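From: Paloma Kapoor
To: Grunlow Neighbors list
Subject: Re: Re: sourdough starter gone flat?

Hi Arwel, and hello to everybody else who has been following along,

Arwel Pritchard wrote:
> I've fed mine every morning for two weeks with plain white flour
> and it just sits there. A few bubbles, a smell like nail polish,
> and a layer of gray water on top. Do I throw it out and start
> over? My wife votes yes.

Please don't throw it out yet! I have kept the same starter going since we lived over on Nevitz Street, and it has looked far worse than yours more times than I care to admit. The gray water and the nail polish smell mostly mean it's hungry. Pour the water off, stir what's left, and put 30 grams of it in a clean jar. Then give it 40 grams of water and 40 of flour, and make at least half of that flour whole rye. I get mine from the Olszewski bakery, where they'll scoop you a bag from the big bin if you ask before the lunch rush (they did for me last October, anyway, and I've been going back ever since).
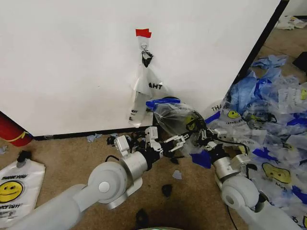
Feed it twice a day for a while, morning and evening, and find it a warmer spot. My kitchen gets chilly at night, so mine lives on top of the refrigerator with a dish towel over it. Lalit Dubey keeps his in the oven with only the light on, which works beautifully as long as everyone in the house knows it's there — ask him about the time he preheated for pizza.

If you see pink or orange streaks, or any fuzz, then your wife wins and out it goes. Otherwise I'd give it five or six days. You want it to double between feedings before you bake with it. I put a rubber band around the jar at the starting level, so I can tell at a glance over my coffee.

And if it still won't budge, I have plenty and would be so happy to share. Bring a jar with a lid by any evening after six, number 253, the side door. Dexter, you asked for some too, so come along!

Warmly,
Paloma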